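Speaker notes: Short grass and an old trainer
Dec 22, 2020
By the Cuslow Flying Club newsletter desk

Okay, start with the sound off and let people find their chairs. Say hi, say which airplane I fly (the little blue two-seater parked by the fuel pump at Cuslow, the one everybody calls Evel) and say up front that I am not an instructor. I'm a private pilot with 400 hours and a soft spot for grass, so if anything I say tonight disagrees with your instructor, go with your instructor!

First story is Hoarau. Ask who has been in there. If it's only one or two hands, describe it: 1,640 feet of grass, trees at the east end, a fence at the west end, and a dip in the middle that you don't see from the air at all. I'd flown over it a dozen times on the way to Bisthorpe and thought, well, that looks easy. It looked like a golf course.

My first try was in April. I did everything from memory, the way I do it at home on a long paved runway, and I came over the trees a good ten knots fast. She floated. And floated. I remember looking at the fence and thinking quite calmly that it was a nice fence. Then I went around, climbed back up to 1,000 feet above the field, and flew a big sloppy pattern while I got my breathing sorted out. (Pause here. Somebody always wants to tell their own fence story. Let them, but just the one.)

Second try was better, I landed, I had a sandwich, and then I sat under the wing with the handbook and worked out whether I could get back out. I should have done that part at my kitchen table the night before. If you take one thing home tonight, take that.

Now weight. Evel's paperwork had an empty weight that was older than I am, and I'd been using it for years. We finally put her on scales and got 1,046 pounds, which was more than the paperwork said by enough to make me go quiet. Old paint, a second radio, sound padding somebody glued in long ago, it all adds up. Talk about what else I pulled out of the baggage area before the weighing: two tow bars, a quart of oil with no cap, a wet towel, soda cans, a phone book. A phone book!

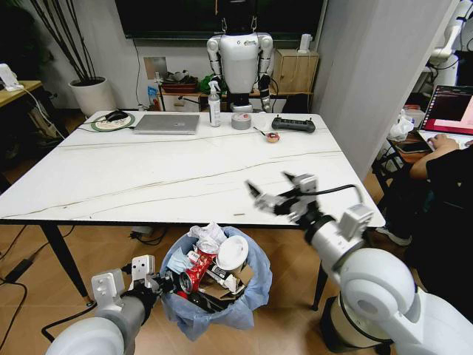

Soda cans in a full trash can, table behind.

So clean out your airplane. Do it twice a year. And then get your real number, write it on a card, and stick the card where you'll see it when you're planning. Mine lives inside the cover of my kneeboard.

Next bit is takeoff from grass, and I tend to talk too fast here, so slow down. The book numbers for an old trainer were made with a new engine, a test pilot and a hard dry surface. I have none of those. I add a big chunk for grass, a bigger one if it's long or wet, and then I ask what the wind is really doing and whether I'd still be happy if it quit. My instructor taught me to pick a spot beside the runway before I start rolling. If I don't have most of my flying speed by that spot, power comes off, feet on the brakes, and we have a conversation on the ground. At Hoarau I use the white post just past the dip. I've stopped at it once, on a hot afternoon with a friend on board and too much fuel. We taxied back, the friend got a ride to Bisthorpe by car, and I picked him up there. He bought dinner, so no hard feelings.

Soft field technique: yoke back, keep rolling, don't stop on the soft part to think about life. Do your run-up somewhere firm if you can. I've got a nick in my prop from doing mine over loose gravel, and I'll pass around the piece of tape where I traced it for the mechanic. Remember to get the tape back this time.

Landings. Speed, speed, speed. Go practice at Cuslow first, pick a line on the runway and try to touch down right after it, and have someone on the ground tell you where your wheels really touched. I was sure I was hitting my line. I was landing three lights past it every single time. It took me most of a month to fix that, and it was the most fun I'd had in the pattern since I soloed.

Also walk the strip if you can drive there. Call the owner, ask about the dip, ask about the cows. The owner at Hoarau is lovely about visitors but wants a phone call first and wants you to keep off the north side, where the drain is. Please do both, because we'd all like to keep going in there.

Questions. Someone will ask about tires, and I like the slightly fatter ones but check what's approved for your airplane. Someone will ask about flying in with passengers, and my own rule is one trip alone before I bring anybody. If they ask about night, the answer is no.

Remind folks that the sign-up sheet for the spring Hoarau trip is by the coffee, and chairs go back along the wall when we're done.

Contact the newsletter desk at the clubhouse, Cuslow airfield | © 2020 Cuslow Flying Club | Back to top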